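Subject: Re: [arms] Repeatability after swapping the shoulder mounts
Date: Thursday, July 25, 2019
List: Wimby shop, arms and motion

On the arms list, a member wrote:

> Before you retune anything, check whether the error is in the
> joints or in the base. We chased a wrist offset on our pair for
> most of a month and it was the clamp creeping on the bench top.
> Also, what are you using for a test layout? If you reset the
> objects by eye between runs you are measuring your own hands.
>
> Are both arms on the same supply?

Taking these in order.

Base first. Both arms were on the original Cillent clamps until the start of July. I put a dial indicator against the right base plate and ran the shoulder through its range at full speed with nothing in the gripper. The plate moved and did not come all the way back. The left one did the same to a lesser degree. Both are now on bolted plates with a steel strip under the table, and the indicator returns to the same mark after a full sweep.

Joints second. With the bases fixed I still see a small error at the gripper, and it depends on the direction of approach. Coming down into the basket from the right it is consistent. Approaching the same point from the left side of the workspace it lands short. That looks like backlash at the elbow to me, but I have not taken the elbow apart yet.

Layout: two cubes, one ball and one basket. Red cube on the bare table, blue cube and green ball in the basket. The ball is the harder target, being smaller than the cubes and free to roll on the weave. Resetting was by eye until last week. I have since made a card template for the cubes and the basket corners, which goes down for the reset and comes off before the run. The ball I still place by hand, so treat any ball numbers from me with suspicion.

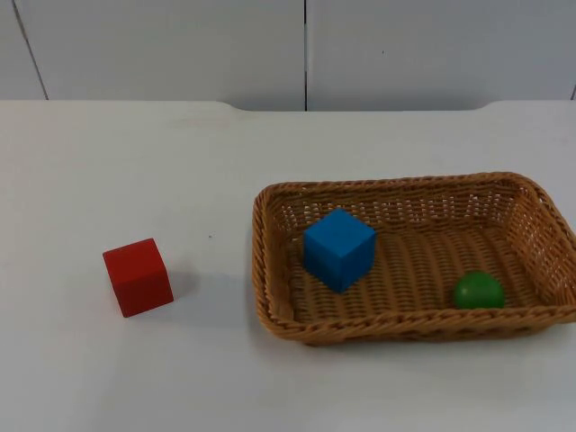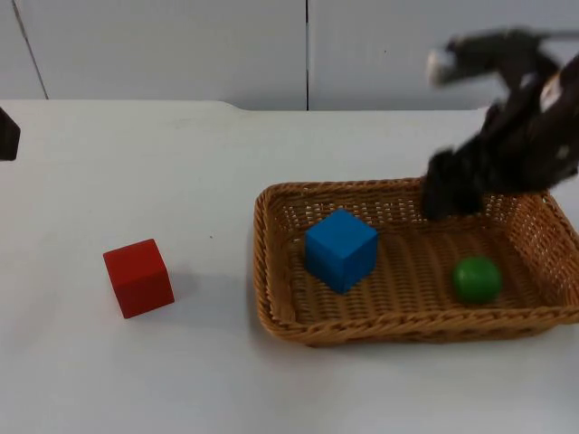
Posted by: right-arm maintainer
Role: list member, motion control and fixtures, Wimby shared workshop

Supply: no, one each, with a common ground at the controller. I tried both arms on the larger Prolach unit and the wrist servo on the left arm browned out whenever the right shoulder accelerated. Splitting them cured it. If you are running a single supply, log the voltage at the far end of the harness. The reading at the terminals looked fine here while the wrist was resetting.

Numbers so far. One set is 50 reaches into the basket at the same commanded point, no grasp. With the old clamps 49 of them finished outside the tolerance I had set, which at least made the decision easy. With the bolted plates I have logged 228 reaches over several evenings, and the spread is small enough that the approach direction effect shows up clearly in the plot. I will put the raw log in the shop folder once I have fixed the timestamps. The controller clock drifts against the laptop and the columns do not line up yet.

Speed is at 80 percent of the limit for all of the above. I have not gone higher. At full speed the forearm rings when it stops, and the settle time eats whatever the faster move gained.

Two things I would like opinions on:

1. Elbow gearbox. Is it worth shimming the stock one, or should I go straight to the Görtz replacement? The Görtz is heavier, and I would have to redo the gravity compensation on the shoulder.

2. Basket. It is light and it shifts when a finger touches the rim. I could screw it down, but then it stops being a useful test of anything we want to do later. Current thinking is a thin rubber mat under it for the repeatability runs only. If anyone has tried this, does the mat hold, or does the basket just tip?

On the wrist offset you mentioned – did it show up in one direction only, or both? If it was one direction I may be looking at the same fault further up the arm.

The plate drawing is in the fixtures folder, revision C. Revision B has the rear holes wrong, so please do not cut from that one.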